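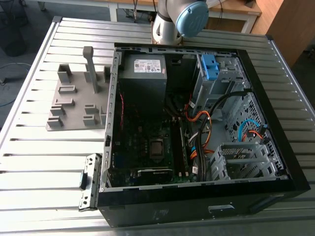 How to test if a robot arm can take memory out of an old PC

Print this page | E-mail this page

Many people ask us at Skendley if a machine can already do the small jobs of a repair shop. My answer is: some of them, and slowly. You can make the test yourself in one afternoon.

1. Disconnect the mains cable and wait some minutes. Remove the side panel by hand. Lay the case flat with the open side up.

2. Fix the case so it cannot slide. If it moves even a little, all the taught positions are wrong.

3. Push the loose cables away from the memory slots. Soft cables are still the hardest thing for an arm, they never lie the same way twice.

4. Teach first the position above the latches, then the latches, then the module. Keep the speed low.

5. Give every part its own holder beside the case, and teach the holder positions last.

6. Repeat with the same case before you try another model.

In October we made 131 attempts and 31 failed, mostly at the second latch. A person in our shop does it in a few seconds. For screws hidden under cables I would still take a person.

Print this page | E-mail this page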